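Accueil | Produits | Documentation | FAQ | Contact

Ce site utilise des cookies de mesure d'audience. Accepter / Refuser

FAQ Zavora, planification et contrôle bimanuels
Temps de lecture : 2 min

Que fait Zavora ?
Zavora est la couche logicielle de Lernorico pour les postes à deux bras. Elle reçoit les poses estimées par le module de perception et calcule les trajectoires des deux bras.

Faut-il un modèle 3D de chaque objet ?
Non. La version 7 travaille sur des masques segmentés. Un modèle reste conseillé pour les couvercles en verre et l'inox poli, dont les reflets faussent la profondeur.

Quelle est la fréquence de la boucle de perception ?
28 Hz avec une seule caméra. La commande des articulations tourne dans un processus séparé.

Peut-on rejouer une séquence enregistrée ?
Oui, avec l'outil Zudow. Le jeu de test « cuisine » contient 1578 séquences.

Comment sont évitées les collisions entre les bras ?
Le planificateur réserve un volume à chaque bras. Si les volumes se croisent, le bras non prioritaire attend. Dans l'exemple suivant, le cuit-vapeur est du côté de la pince droite, l'appareil noir du côté de la gauche, et la casserole à couvercle de verre est au centre, en zone partagée.
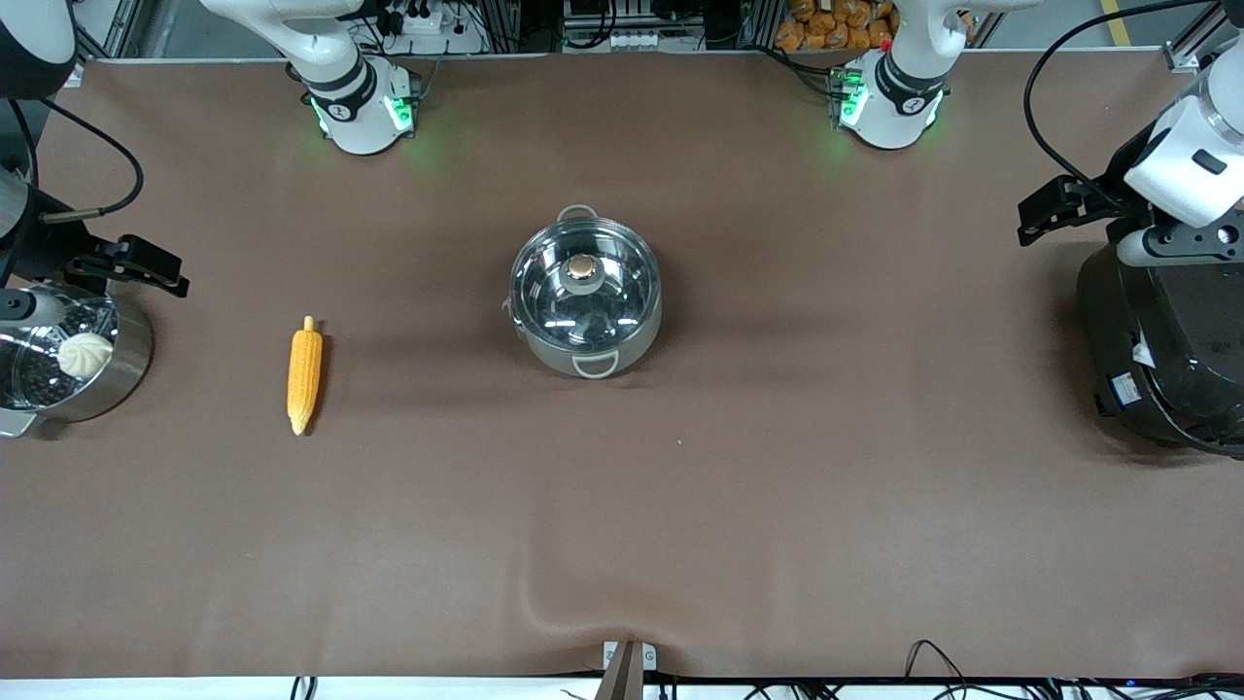 Où signaler une erreur ?
Par le formulaire de contact, avec le journal de Zudow en pièce jointe.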